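Notebook | Entries | Bench log | Tags | Search | Older

Friday, September, after lunch

Sourdough starter again. I know this is supposed to be the fermentation notebook for the Plandum rye and I keep wandering off into flour gossip, but bear with me (future me included).

Fed both jars at the same hour as yesterday. The Irklow jar doubled and smelled like green apples, lovely! The Kestero jar just sat there with a few sad bubbles along the glass. Same water, same shelf, same spoon even. So either the Kestero flour is older than the bag claims or I scalded the thing on Tuesday when I was in a hurry with the kettle. My money's on the kettle. 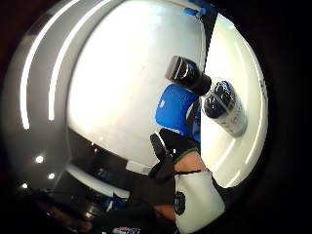

Anyway, I split the Kestero jar in two and gave one half a spoonful of whole rye. If that half wakes up by tonight and the other doesn't, I'll stop blaming the kettle and start blaming the flour. Lot number on the bag is 3829, writing it down here so I don't go digging in the recycling later.

Dough for the test loaf: 768 g total, a bit stickier than last time. I held back 15 g of water and then chickened out and added it anyway, so whoever reads this, don't copy me. Folded it until it stopped grabbing my fingers, then left it under a plate. The Oei tin is still the best one we have for this, the corners come out clean and you barely need to grease it.

Things to sort out before the next bake:

- Move the proofing box off the windowsill, it swings too much between morning and afternoon
- Sharpen the lame or just buy new blades, the last scoring looked chewed
- Try 5 hours of bulk instead of overnight, with the Irklow starter only
- Salt goes in AFTER the rest. I forgot again

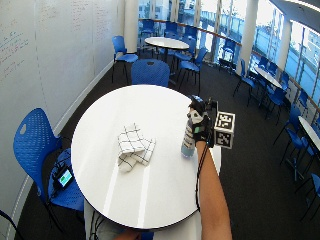

- Find the lid for the big crock

Crumb on the last loaf was tight at the bottom and open on top, so it wanted longer in the tin. Crust was great though, really dark and crackly. Ate the heel with butter standing up. Checking the split jars again before I go home.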